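The long life of the kitchen table

Neville Pilkington keeps his workshop cold. Timber moves less that way, he reckons, and customers don't linger. He repairs tables in a former feed store outside Bevan, and on the morning I visited there were two upside down on trestles and another leaning against the wall with a leg missing.

The one with the missing leg had belonged to the same family for three generations. It came in on the back of a ute, wrapped in a doona. The leg had been chewed by a kelpie in the seventies, patched with car filler, and finally gave way under a Christmas ham.

"People apologise when they bring them in," Pilkington says. "They think I'm going to be cross about the filler."

He charges more than most buyers would pay for a new table and has a waiting list that runs into autumn. Before the first lockdowns he mostly did chairs. Then households that had eaten on the couch for years found themselves working, schooling and having tea at one piece of furniture, and they noticed the wobble.

Wobble is the most common complaint and usually the cheapest to put right. In older tables the leg is joined to the rail with a mortise and tenon, held by hide glue that goes brittle. Pilkington knocks the joint apart, cleans off the old glue with warm water and a scraper, and glues it up again. Newer tables tend to have a metal corner bracket and a bolt. Those can often be fixed at home with a spanner, and he tells people so over the phone.

Tops are harder. A solid top swells across the grain in humid weather and shrinks in dry, and if it has been screwed down hard to the frame, it will split. The old makers used wooden buttons that slide in a groove and let the top move. He has a coffee tin of them, cut from offcuts, and gets through 200 in a good year.

Then there is the finish. Shellac, which he likes, marks under a hot cup. Polyurethane shrugs off the cup but can't be patched without sanding back the lot. Oil sits somewhere between the two and needs doing again every year or so, which hardly anyone remembers.

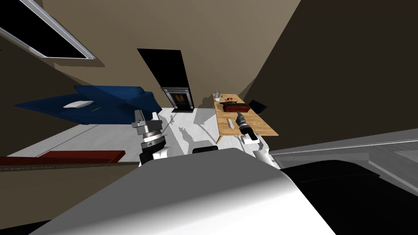

A light timber table with a warm orange-tan top.

Colour is where most of the arguments start. Pale timber was unfashionable for so long that plenty of good ash and pine was stained to look like something dearer. Now the customers want it back the way it was. Stripping a dark stain out of pine is slow work, and it never comes out completely. Pilkington shows people a sample board before he takes a deposit.

Caradog Samuel is on the other side of the trade. His firm, Skunano, makes new tables in a shed behind the old butter factory, using Tasmanian oak and a bit of blackwood when he can get it. He started with a bench saw and $3000 borrowed from his sister. He has two employees now, and sells almost 100 tables a year, nearly all of them to people who live within an hour's drive.

His bestseller is a plain four-legged design called the Mukinus. The first version had a stretcher bar running down the middle at shin height. He took it out after his own kids kept kicking it.

Samuel asks every customer how many people eat at home on an ordinary night, and the answer is nearly always smaller than the table they have come in to order. He allows 60 centimetres of width a person and tries to talk them down a size. Most won't be talked down. They are thinking of Christmas.

He builds with sliding buttons too, having learnt it from Pilkington, who fixed one of his early tops after it cracked in its second summer. Samuel paid for the repair himself. The split is still visible if you know where to look, filled with a thin sliver of oak, and the owners eat off it every night.

The three-generation table was due to go home at the end of the week. Pilkington had turned the new leg from a length of old floor joist and was working out how dark to take it. The family had asked him to leave the teeth marks on the rail.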